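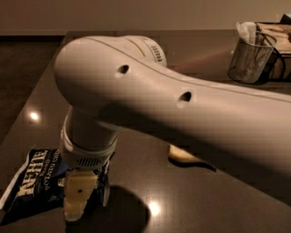

Edileuza Nogueira wrote:

> Has anyone here gotten a grasp planner to behave on chip bags? Ours
> treats the point cloud as a rigid lump, picks a lovely antipodal pair
> on some fold, and the fold moves as soon as we touch it. Shiny film
> on a shiny table doesn't help the depth either. I'm tempted to drop
> the geometric planner for anything flexible and go straight to a
> learned policy, but I'd hate to keep two stacks alive. What are
> people doing?

Hi Edileuza, hi list,

Oh, I'm so glad you asked, I've been up to my elbows in exactly this! We kept one stack, and I'm really happy with where it's going. The planner (we call it Dretine, it lives in the same repo as the old Staten nodes) still proposes grasps from geometry, but for anything the segmenter tags as flexible we throw away the exact contact points and keep only the approach direction and a region. Then a small controller takes over for the last bit of the descent and closes on force.

The region part made the biggest difference for us. Folds come and go between frames, so we score a whole patch of the bag and let the controller settle wherever it lands inside it. The scorer is dumb as a brick (local height variance plus distance to the mask boundary) and it runs in 2 ms, so we just call it again on every new cloud while the arm is coming down.

On depth: yes, the reflections are awful. Ceiling lights on a dark polished top give us holes in the cloud and, worse, points that sit under the table. We fit the table plane once at startup, clamp everything below it, and fill the holes inside the object mask from the neighbors. Crude, but our false collision count went from 713 to 50 over the same 900 replayed descents. I ran it twice because I didn't believe it!

One thing that still bites us is the arm blocking the head camera. By the time the gripper is low the upper link and wrist hide a good part of the workspace, and the tracker happily decides that whatever is behind them has vanished. Ismael Peixoto added a visibility check that renders the arm model into the camera view and freezes any track that falls behind it — a tiny patch, and it fixed most of our "object lost" aborts. You'll want good hand-eye calibration first, though. Ours had drifted since February and the rendered arm was sitting well to one side of the real one.

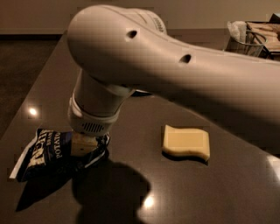
Chip bag under the gripper, second yellow block out on the table.

Small pieces close to a bag are my current headache. The segmenter likes to merge pale items with the lettering on the film, and then the region scorer gets a mask with a bump in it and goes for the bump. I'm trying a split on surface normals before scoring. If you have labeled masks of printed packaging with other objects touching it, I would love to swap.

The branch is called barros-regions. Docs are thin, sorry, but the launch file has comments on every parameter. Start with close_force and leave descent_rate alone until the plane fit looks right in the viewer.

Which segmenter are you using on your side?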